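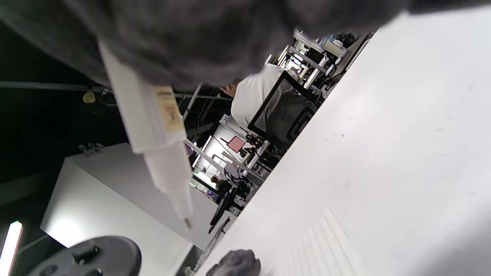
Glue choice for paper labels, shared workroom
Forum: Bench and Desk > Supplies and Adhesives
Replies: 7

tundraline
We put paper labels and slips on small parts and sample cards. The order for January is 3,225 pieces. Up to now we used glue sticks, and the corners lift. I'm thinking of moving everyone to liquid glue in a bottle with a narrow tip. Has anyone done this with more than a couple of people at the tables?

okra_press
Yes, and I went back. Liquid glue wrinkles thin paper. What weight is your stock?

tundraline
90 gsm, uncoated, from Darnier. The sheets come with the logo already printed.

hexnut177
90 gsm will take liquid glue if you keep the line thin. The wrinkling comes from people squeezing too hard. Run one bead just inside the edge, press from the middle out, and leave it under a board. We use the Indadent bottles. Cap them every time or the tip clogs.

okra_press
I don't agree that it's only technique. I tried four brands and every one of them cockled the paper when the room was humid. A fresh glue stick holds fine. Most lifted corners I see come from a stick that is half dried out, or from somebody skipping the corners.

marlpit
What are your tables like? Ours are a dark laminate and every drip shows, so people clean up. On the old pale ones you didn't find the glue until a sheet was stuck to it.

tundraline
The tables are long enough for one person to work at comfortably, and I would like to keep it to one sheet out at a time. In the second photo the gray top has a single sheet of white paper on it and plenty of bare surface to its left, and that's the amount of clear space I'm after when somebody is gluing. The trouble starts when finished pieces pile up next to the fresh ones.

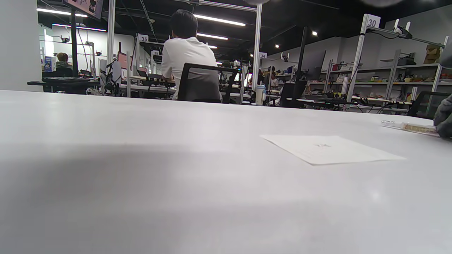
marlpit
Finished pieces should leave the table. We had a wire rack from Tundska on a cart for that, and it took care of most of our smudges. Looking at your light gray top, I'd put a scrap mat down too, as clear glue will be hard to spot on it. Wipe with a damp cloth before it sets.

hexnut177
Second the mat. Also decide about gloves. Knit ones pick up glue at the fingertips and then it goes on the next label.

okra_press
Bare hands leave marks on uncoated stock, so I'd keep the gloves and change them more often.

tundraline
OK. I'll do 177 pieces with the bottle and the same with new sticks, and leave both lots in the Štefanec boxes for a week. Will post which corners lifted.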